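Module Entretien du linge - Support de cours, séance 4
Trier et préparer le linge avant le pliage
Intervenante : Heiðrún Riis
Centre de formation Mellham, avril 2021

1. Objectif de la séance

À la fin de la séance, vous savez défaire un tas de linge mélangé, répartir les pièces par famille et préparer chacune pour le pliage. Le lavage et le séchage ont été vus à la séance 3. Le repassage n'est pas au programme.

2. Observer avant de toucher

Un tas de linge se lit d'abord de loin. On repère la plus grande pièce, celle qui recouvre les autres, puis ce qui dépasse : un cordon, une manche, un coin de tissu imprimé. On note aussi les couleurs vives, qui seront mises de côté si un second lavage est prévu. 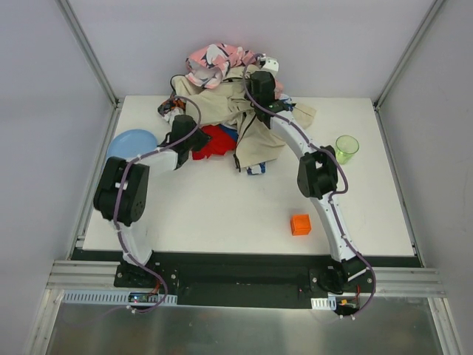

Fig. 1 - Linge en tas : grande pièce beige, tissu rose à motif blanc et bleu foncé, tissu rouge.

Dans ce type de tas, on commence par ce qui est posé dessus. Tirer sur la grande pièce alors qu'elle est encore chargée entraîne tout le reste et resserre les plis. Les cordons et les sangles se dégagent à la main, sans tirer, surtout s'ils passent sous une autre étoffe.

3. Répartir par famille

Nous gardons les quatre familles du classeur Litness :
- vêtements avec fermeture, cordon ou bouton
- vêtements simples
- linge plat (serviettes, torchons, taies)
- petites pièces

Une pièce dont on hésite sur la famille va avec les vêtements simples. On y revient à la fin - il est inutile de bloquer le tri pour une seule pièce.

4. Dégager le plan de travail

Le linge partage souvent la table avec autre chose. Une assiette bleu clair à gauche, un petit cube orange devant à droite : ces objets se retirent avant d'étaler quoi que ce soit. Ils prennent la place dont on a besoin pour ouvrir une grande pièce, et ils finissent facilement enroulés dans un tissu.

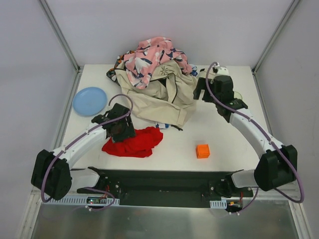

Une fois la table libre, on ouvre la plus grande pièce à plat, face vers le bas. Les manches sont tirées vers l'extérieur, les poignets retournés à l'endroit. On passe la main du centre vers les bords. Les fermetures sont remontées jusqu'en haut et les poches vidées. Les petites pièces restées dessous rejoignent leur famille.

5. Exercice en binôme (30 minutes)

Chaque binôme reçoit un bac de linge mélangé et une fiche Bhuiyan. L'un trie, l'autre remplit la fiche, puis on échange les rôles à la moitié du temps. Le pliage ne commence qu'après validation du tri. Binôme de démonstration : Lærke Stougaard et Baldur Bundgaard.

6. À préparer pour la prochaine fois

Lire les pages 113 à 126 du manuel (pliage des vêtements à manches longues). Apporter une pièce à capuche ou à cordon. Les fiches incomplètes sont à remettre à Halfdan Kárason, bureau 400.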